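About Estley

We test robot grippers for people who take electronics apart. Our customers run repair shops, refurbishing lines and recycling halls, and most come to us with the same question: which hand should go on the arm they already have? We love that question, and we have spent 7 years finding better ways to answer it.

Old desktop computers are our favorite test piece. A tower laid on its side gives a gripper nearly everything it could struggle with - tall metal walls, thin wires, narrow slots and parts that sit very close together.
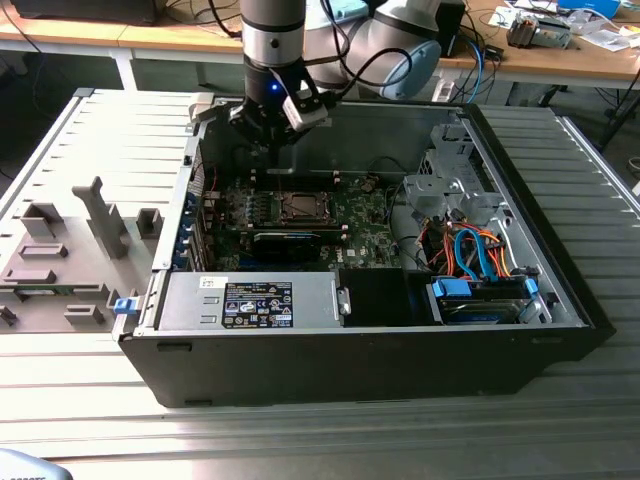
Fingers over the board, near the rear connectors.

How we compare

Every gripper gets the same jobs in the same order, and we write down the misses as carefully as the good picks. A full run is 300 tries. We log finger position, grip force and the time for each try, and customers get the whole log along with our notes. (Some of them read every line, which makes us very happy!)

Memory slots are where opinions change fastest. A finger that looks slim on a data sheet can feel huge once it has to go down between a cooler and a drive cage. 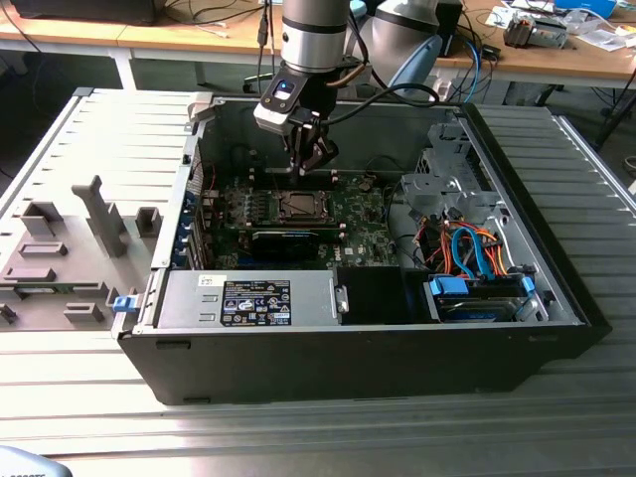
Lining up above the memory slots.

Isla Bolger leads our test bench and wrote most of our routines, including the Grastanar set, our name for the 118 small moves we ask of any new gripper before the real work starts. She is also the one to write to if you disagree with a result. Please do! Two of our best tests began as complaints. 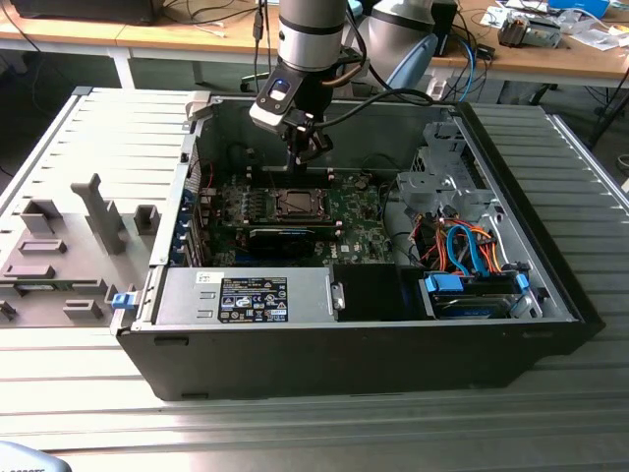
Cable routing gets its own page in each report. It sounds dull, but a loop that hangs a little too low can catch on a case wall and spoil an otherwise lovely afternoon of data. We try several routes for each wrist and keep the one that leaves the fingers the most room.

Cameras matter just as much to us. We try them at different angles and distances, and last May we moved all our vision work to the Zeden controller, our own build, so that every camera is judged on equal terms.

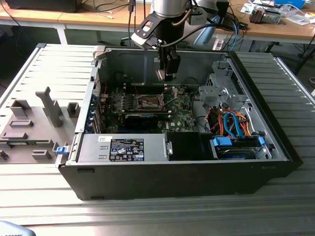 Visit or send us something

Our workshop is in Nautiyal, and we have roughly 700 retired computers on the shelves. Bring your own gripper, or mail it with its mounting plate and a note about what you want it to pick up.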